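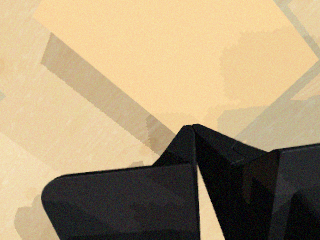 Every spring, students who want to work with wild animals start applying for summer field jobs, and a large share of those jobs pay nothing. The postings rarely say so in the first lines. They talk about nesting birds, long hikes and a great team, and the reader has to go to the end to find words like "stipend possible" or "housing may be provided." On the question of money, many of them tell an applicant as much as the flat yellow-orange panel at the top of this page, which has no printing on it at all. I think these jobs should be paid, and I think the pay should be stated in the posting.

I ran a small bird survey at the Liltis marsh station for a number of years. We took on helpers every season. For the first few of those years we did not pay them, and I defended that. We were a small project with a small grant. The students got training and a reference, and most of them thanked me when they left. I believed it was a fair trade.

What changed my mind was reading the applications again. One winter I had to clear out the office, and I went through the old files before throwing them away. I had kept 317 of them. In the years when the work was unpaid, nearly everyone we accepted had a family that could cover a summer without wages. Several people we had offered places to wrote back to turn us down, and they gave the same reason in almost the same words. They had rent due. One had a job at a grocery warehouse that she could not leave for ten weeks. She had better identification skills than anyone we took that year, including the student who got her place.

That is my main objection to unpaid field work. It picks people by how long they can go without a paycheck, and then the same people are the only ones with the experience that graduate programs and state agencies ask for. A hiring manager who asks for two seasons of field work is often asking for two summers without income, whether he means to or not.

The usual answer is that there is no money. I have made that argument myself, so I know how it goes. Grants are tight, the budget lines are fixed a year ahead, and a project that has to pay its helpers may not run. Some of this is true. But there was always money for other things. At Liltis we bought a new set of sound recorders one year from a firm called Jelteo, and the bill came to $3,118. The old ones still worked. I signed for them without much thought. In the same season I told four students we could not help them with gas.

When we did begin to pay, we took two helpers in place of four. We dropped one of the three survey routes, the one along the Gál road, which had given us little for several years. The remaining two routes were covered better than before. People showed up on time and stayed to the end of July. I had lost at least one helper in most of the unpaid years, usually partway through, and usually to a job with wages. I don't blame any of them.

Sándor Szalai, who ran the mammal trapping on the other side of the marsh, disagreed with me then and still does. His view is that a paid position shuts out beginners, since a project that pays will want someone who already knows the work. He takes first-year students who have never held a vole, and he says he could not justify that on a payroll. I think he has a point. Our two paid helpers were more experienced than the four unpaid ones had been. If every project did what we did, there would be fewer places for a student who is just starting out.

My answer is that beginners can be taught in shorter stretches. A student can learn to check a trap line or handle a mist net over a few weekends without giving up a whole summer. Sándor already runs a Sunday session during the school year, and it is the best thing he does. A person can keep a job and still attend. What I object to is the full season, forty or more hours a week, doing work the project depends on and will publish, for nothing.

Universities could fix much of this if they wanted to. Many biology departments ask for field hours before graduation and then charge tuition for the credits. A student on an unpaid survey may be paying to work. At Lerurent, where I taught part time, the fee for a summer field credit was $1,679 the last year I was there. The department did not run the survey or supply the equipment, and nobody from it visited the site. I raised this at two faculty meetings, and it was noted in the minutes both times.

At the least, a department should refuse to circulate any posting that leaves out the pay. It costs nothing to send one back and ask for a number, even if the number is zero. A student reading it would then know before spending an evening on the cover letter.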